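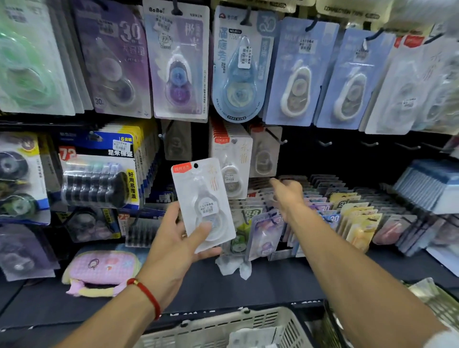 4. Adding and rating albums in Skallico

This section explains how to put an album in your collection, how to give it a rating, and how the rating is used in the yearly and all-time charts. You must be signed in. If you do not have an account yet, please go back to section 2.

4.1 Adding an album

1. Open the Collection page and press Add Album.
2. Type the name of the artist. Wait until the list appears under the field, then choose the artist from the list.
3. Choose the album. If there are several editions, choose the earliest one. Later editions share the same chart position.
4. Press Save. The album is now shown at the top of your collection.

Note: Artists with the same name are separated by a country or a city in brackets. For instance, Stelwood (Leeds) and Stelwood (Ottawa) are two different bands and have two different pages.

4.2 Rating an album

1. Open the album page.
2. Move the slider to a number between 0 and 100. You can also type the number in the small field on the right.
3. Press Rate.
4. If you wish, write a comment. Comments can be changed later, and so can the rating.

An album receives a chart position after it has 6 ratings from different members. Before this, the page shows "Not ranked yet" and the average is hidden.

Caution: When you press Remove Rating, your comment is deleted together with the rating. It cannot be restored. Please copy the text first if you want to keep it.

4.3 Importing a list from Flavbridge

1. In Flavbridge, export your list as a CSV file.
2. In Skallico, open Settings, then Import.
3. Select the file and press Check. The albums which were not recognized are marked in red.
4. Correct the red lines by hand, or leave them out.
5. Press Import.

The largest list we have tested had 2,548 albums, of which 218 had to be corrected. Most of the errors were accents missing from the artist names. Do not close the window during the import, otherwise you will need to start again from step 3.

Charts are calculated once every night. A new rating is visible on the album page immediately, but the chart will show it only on the next day.

Text: Yevhen Levchenko. Last revised September 2019.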